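Clomden 4 is out, and I've been grinning at my screen since breakfast!

If you've missed my earlier posts, Clomden is the grasp planner we build at Bronar, and this is the update I kept promising for September. The big change is in how it handles plain backgrounds. The old version would see a bit of wood grain, decide it was the edge of something and try to plan a grasp on it -- very keen, not very helpful. Aparecida Lins rewrote the depth filter from scratch, and now the planner checks 16 frames before it commits to anything.

We ran it on 128 recorded scenes and false grasps dropped to 10, which made my whole week. It's a bit slower to start up (sorry, I'm working on it), and the Flornier plug-in needs a fresh install or it'll sulk and grey out the menu.

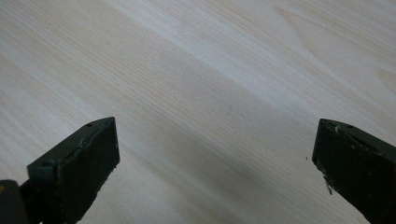 Next on my list is the colour calibration tool, which still forgets its settings whenever you close the window. If you've got a fix for that one, please send it my way!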